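Ticket 2546
Subject: Subtitles drift out of sync on festival screener, feature documentary (pony roundup)
Opened by: Belmiro Barros, post supervisor
Product: Trultance Player, venue build
Priority: High
Status: Closed, with workaround
Opened: 31/03/2025

Problem as reported

The English subtitles on our feature run late. They are correct at the start, visibly behind by the middle, and by the final reel a line comes up well after the person has stopped talking. The film follows four families who bring their ponies down off the common land before winter. Much of the dialogue is shouted across a valley in dialect, so the audience depends on the subtitles for nearly all of it.

The picture and sound are in sync with each other. Only the subtitles move.

The same subtitle file plays correctly in the edit suite. It fails in the venue build of Trultance Player and on the Lirach server at the festival's second screen.

Files supplied:
Picture and sound package, 25 frames per second
Subtitle file, English, 744 events
Subtitle file, Portuguese, 744 events
Player log from the second screen

First response from support

Please confirm the following:
1. Frame rate of the timeline the subtitles were timed against.
2. Whether the package was made from the timeline directly or from an intermediate file.
3. Whether the drift is steady or arrives in jumps.
4. Whether the Portuguese file shows the same fault.

Reply from Barros

1. 25.
2. From an intermediate, made by Gurker, the lab that did the grade.
3. It looked steady to us, but we did not measure it.
4. Yes, the same.

I should add that the opening roundup sequence was replaced in November. The new version is longer. We moved the subtitles to match and checked them by eye.

Support, test 1

Loaded the package and the English file on a bench machine with the current venue build. Compared the in-time of selected events against the first frame of speech.

Event 1 (the woman calling the lead mare): on time
Event 32 (gate being opened, first offscreen voice): late by 1 frame
End of the sorting pen sequence: late by more than a second
Last event (sale ring, auctioneer): late by several seconds

The delay grows in proportion to running time. No jump at the replaced sequence, so the November recut is ruled out as a cause. A bad splice would give a fixed offset after the edit point and nothing before it.
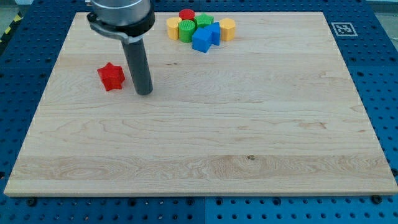 Steady drift of this kind nearly always means a rate conversion. The header of the English file was opened in a text editor. It declares a time base of 24, but the event times are written as hours, minutes, seconds and frames, with frame values up to 24. In a true 24 frame file the highest possible value is 23. The events were therefore written at 25 and the header is wrong.

The edit suite ignores the header and uses the project rate. The venue build trusts the header and converts. Both are doing what they were designed to do.

Support, test 2

Changed the header to 25 by hand and reloaded. No improvement. The drift was identical to the frame.

The player log shows the reason:

subtitle: cached track found, id 975, using cache
subtitle: source timestamp ignored

The venue build keeps a converted copy of each subtitle track, keyed on the track ID. The corrected file carried the same ID as the faulty one, and the player went on using the old conversion.

Support, test 3

Steps:
1. Removed the package from the playlist.
2. Closed the player.
3. Deleted the subtitle cache folder.
4. Reopened the player and ingested the package again with the corrected header.
5. Played the first event, event 32, the sorting pen and the last event.

Result: all four on time. Repeated with the Portuguese file, same result.

Reply from Barros

Confirmed here on our own machine. The Lirach server is still drifting after the same header change. There is no cache folder that I can find, and the festival technician does not have admin rights on it.

Support

The Lirach server also stores by track ID, but the folder is not exposed. Assign a new ID to each subtitle track, re-export both and ingest them as new tracks. Remove the old tracks from the playlist or the operator may pick the wrong one. Both names look the same in the menu.

Reply from Barros

New IDs assigned and both languages re-exported. Ran the last reel on the second screen with the technician. The auctioneer's lines come up as he says them. One event in the sorting pen holds too long over a cut to the foal, but that is in our timing — we will fix it here.

Gurker have found the source of the header. Their export preset was left over from a 24 frame job called Rebelo and was applied to our subtitles when the intermediate was made. They have corrected the preset.

Resolution

Cause: wrong time base in the subtitle header, from a lab export preset. Made harder to find by cached conversions in the player.
Workaround: correct the header, then either clear the cache or issue new track IDs.
Follow-up: change request raised for the venue build to compare the source timestamp before using a cached track. No release date yet.

Ticket closed at customer's request. Reopen by reply if the drift comes back on any other screen.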